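I know I promised the next post would be on the Garba router firmware, but the laundry cell has eaten my whole February, so you're getting that instead. Sorry to the three of you who were waiting!

Quick recap for anybody new. It's a two-armed robot on a fixed base, Histeck controllers, Birska grippers, and its job in life is to shift clothes between a stool and a top-loading washer. It does this in a real house, with real bikes and real cables all over the floor, and I look after it. Mostly that means I look after the cables.

Every time I start it up I do the same lap. Arms up with the power limited, both wrists rotated all the way one way and then back, and I watch the black cable on each side to see that it still makes a big lazy loop. If the loop goes tight anywhere, I stop and give it more slack at the forearm. I've replaced the right one once already (part 2283, if you have the same arm, and order the longer version, trust me). Then the jaws: open, close, open, close, with a T-shirt in between on the last go. Shirts are a much meaner test than the foam block that came in the box, because they bunch up and slide and the fabric gets behind the finger.

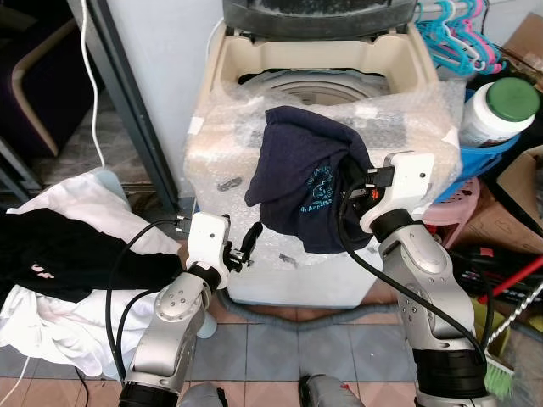
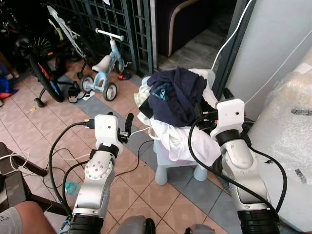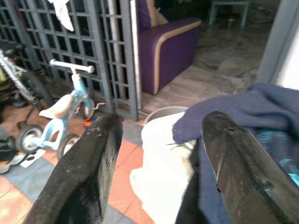 Navy garment at the washer, then the clothes on the blue stool, and last the view from the wrist camera.

The finger pads are my current headache. Have a look at the last shot and you'll see the dust and the scratches on them. I wipe mine with a barely damp cloth and let them dry, and I log the grip cycles in a notebook. The Grotolwood forum people swap theirs at 2000. My first set got to 1079 before it started dropping socks, so I'm clearly doing something wrong, or my tiles are dustier than theirs.

The other thing I changed is the closing force. I had it at 135 on the controller's scale, and that was fine for jeans but it was leaving little pinch marks on thin cotton. I've brought it down a few notches and slowed the last bit of the close, and so far I like it a lot better!

Still on the list: re-zero the left wrist, find a tidier way to run the thin white cables, and print a spare set of cable clips. Then the router post, I swear.

Last updated: February
14 comments | 6 shares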